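Kavesitz Guest House Association
Minutes of the ordinary meeting, October 2021
Held in the breakfast room

In the chair: Hermine Gruber
Minutes: Silvan Aigner
Apologies: the Ortner family

1. Minutes of the last meeting
Agreed and signed. One correction: the gravel for the upper car park was paid for out of the repairs account, not the garden account.

2. Linen contract
The contract with Fatex runs out at the end of January. Two offers were on the table, one from Fatex to carry on and one from Stindo. Both cover sheets, duvet covers, pillowcases and towels for all houses in the association. Fatex would collect once a week as now. Stindo would collect twice a week but wants the bags brought down to the lower gate before seven in the morning.

The Fatex offer comes to 1,134 euros a month in the season. Stindo is cheaper by 100 euros a month but charges separately for anything lost or torn. Hermine Gruber had added up the last bill for losses, which came to 662 euros for the year, most of it pillowcases. Under the present contract this was paid by Fatex after the first 5 per cent.

It was noted that bed runners and blankets are not part of either offer. Each house washes its own, and this will stay as it is. 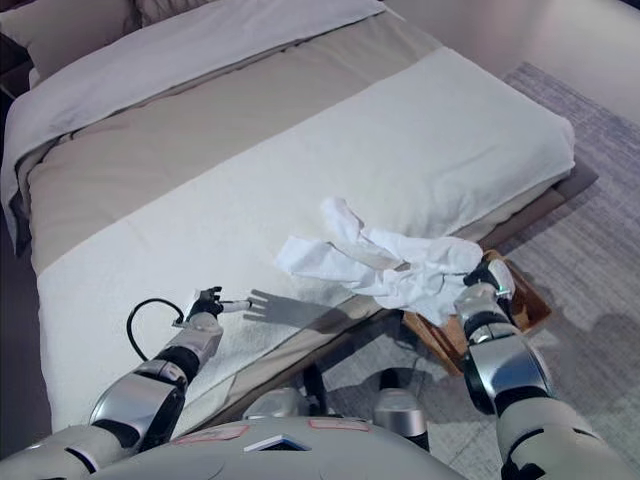 Silvan Aigner asked whether the runners were worth keeping at all, as guests put suitcases on them and they then have to be washed as often as the sheets. Two houses would be glad to drop them. The others wish to keep them. Left to each house to decide.

On the lower gate, several members said they could not have bags down there by seven in winter, when the track has not been cleared. Stindo had been asked about a later time and had replied that the van goes on to the valley and cannot wait.

Vote: stay with Fatex for one more year. Carried, with one against. Hermine Gruber will write to both firms.

3. Towels
The older towels are going grey and some have pulled threads. Fatex will swap worn ones if they are put in a separate bag with a note. This has not been done in most houses. Members are asked to sort them out before the winter season and not to put them back on the shelf.

Complaints from guests this summer were mostly that there were too few hand towels in the double rooms. Agreed to put out one more for each guest.

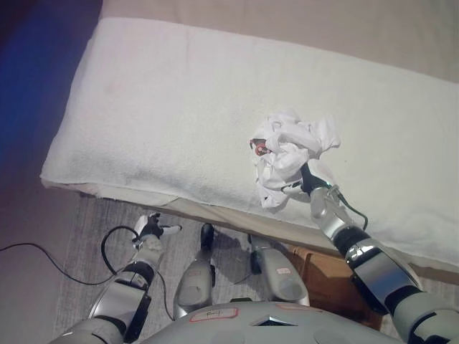

Face cloths will be given on request only, as before. Old towels that Fatex does not want back can be cut up for cleaning. The Ortner house has a box of these in the cellar and anyone may take from it.

4. Drying room
The fan has been mended. The door still sticks in damp weather and should be lifted slightly when closing. Please do not leave boots in there overnight, the room is meant for laundry.

5. Any other business
The sign at the turning is faded. Silvan Aigner to get a price for a new one.
Keys for the ski store are to be handed in for relabelling.
The date of the next meeting will be sent round.

Meeting closed at 9.20 p.m.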